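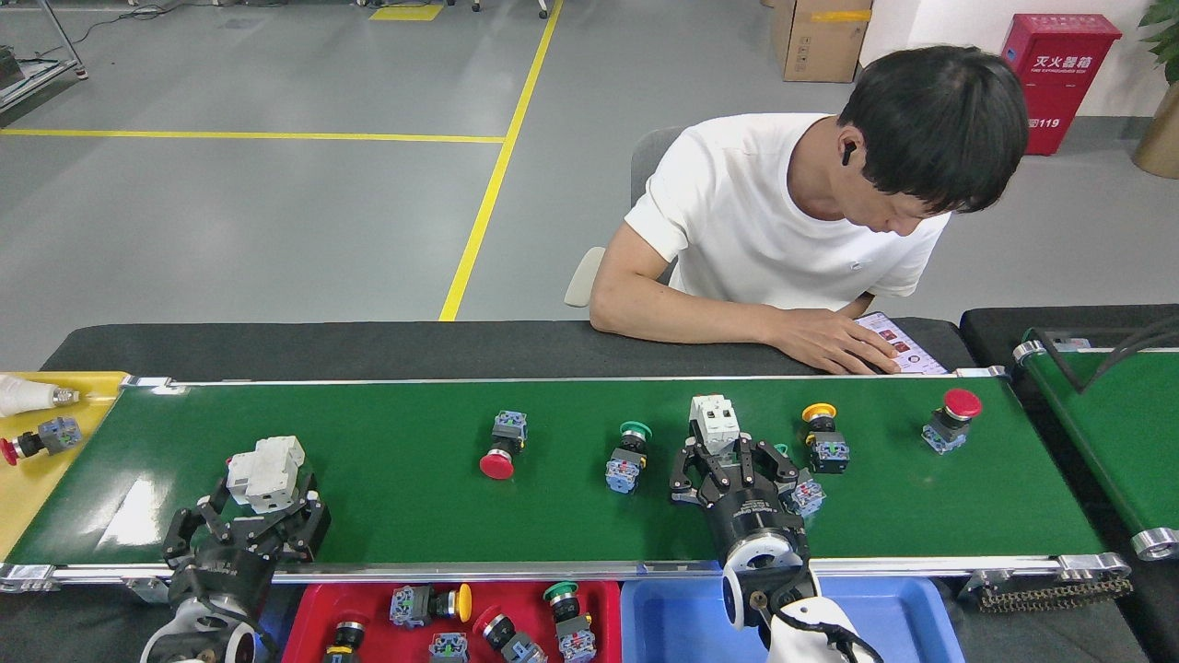
Monday, after lunch, bench notes on the Wodenow pieces

Picking up where I left off, with apologies to whoever has to read my handwriting once this gets typed up. The tray from the Wodenow pasture is out of its long soak and I've finally had a proper sit-down with it. Thirty-two pieces by the tray list, mostly flat buttons and bits of buckle, plus the big copper I've been trying very hard not to fuss over.

Water first. I changed the distilled water again before I started and it stayed clear, so I'm calling the soak finished for everything except the buckle frames. Those have iron tongues still attached (or the rusty ghosts of them) and the water around them turns the color of weak tea if I leave it overnight. They get their own tub from now on. I should have split them out at the start, and if you are reading this because you're about to start a tray of your own, please split yours out!

The big copper. It came up from 7 inches, by Yetunde's note on the bag, in that darker strip along the old fence line, and it has the green you get down there, hard and smooth in some places and powdery in others. I worked the powdery side with a wooden toothpick under the magnifier, dry, then with a drop of mineral oil, then dry again. What I have so far is the edge of a wreath and what might be the tail of a letter. Could be an R. Could be a K. I've looked at it so many times that it could be a duck. I stopped there. Every time I've been sorry about a coin it was in the last little bit of picking, when I was sure there was just a touch more detail under the crust, and there was, and then there wasn't.

Weight is on the card, after drying under the lamp. I'll weigh it again when the oil has come off, as I don't trust a reading with oil in the pits.

Buttons next. I tried the aluminum foil trick on two of the plain ones with no backmark, foil and a little water rubbed between finger and thumb. It does lift the dull gray film, and on the better of the two you can make out a bit of the old gilding near the shank, which cheered me up no end. On the other it took off more than I wanted and left a pinkish patch. So: fine for plain ones in sound condition, and I would not go near a decorated one with it. The rest of the buttons got a soft brush and nothing else.

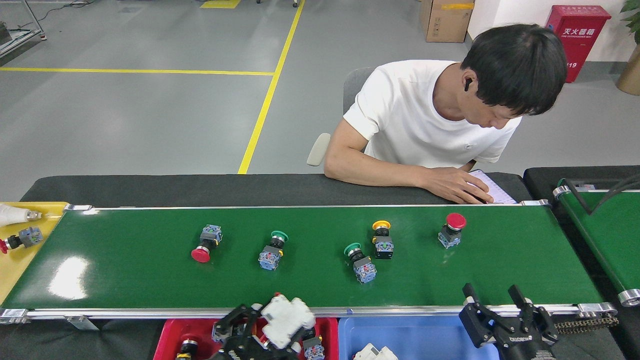 *Green belt, assorted push-button switches.*

Backmarks. Yetunde Ojo came by with her good loupe and a bag of clementines and we went through the marked buttons together, which was much nicer than doing it alone. She has a way of tipping the button under a low light until the letters throw a shadow, and she read a couple I had put down as blank. I have corrected the list. She also thinks the buttons with the cone shank are older than I'd guessed, and I've written her opinion next to mine in pencil without rubbing mine out. We can argue about it when the reference book comes back from whoever has it. (If you have it, no hard feelings, just put it back on the shelf by the sink.)

Wax. The new tin of Cetine went on the finished buttons, thinned a little, with the flat brush. It goes on easier than the old stuff and buffs up without that greasy look, though it does collect around the shanks, where I had to chase it with a cotton swab. Warm the button first. I did one cold and it went streaky and had to be done over. I want to see how they look after a few damp weeks in the cabinet before I wax anything that matters, so the copper stays as it is for now.

Depth notes, while I think of it. Babalola's pasture is wetter at the gate end and Yetunde's bags from there say the signal kept jumping, good tone one way and scratchy the other. She was running the Droller coil with sensitivity at 70, and when she brought it down the chatter quit but so did the fainter buttons. I have a test board with a flat button buried in a box of damp garden soil, and I'd like to try the same settings over it before we go back. Mr. Babalola wants the gate end finished by June so he can put the cows back on it, and that seems perfectly fair to me, as it's his grass.

Things I got wrong today: left the lid off the mineral oil, wrote one bag number on the wrong card (caught it, fixed it, initialed it), and ate a clementine over the tray.

Still to do:

- fresh water for the buckle frames, separate tub
- reweigh the copper once the oil is off
- photograph the backmarks with the light low and to the left, the way Yetunde does it
- more acid-free bags, the small size
- try the Droller over the test box at a few settings, write down all of them, even the boring ones
- ask Mr. Babalola where the old fence turned the corner

Tray is back on the second shelf with a towel over it. Please don't move the copper, it's sitting face up on purpose.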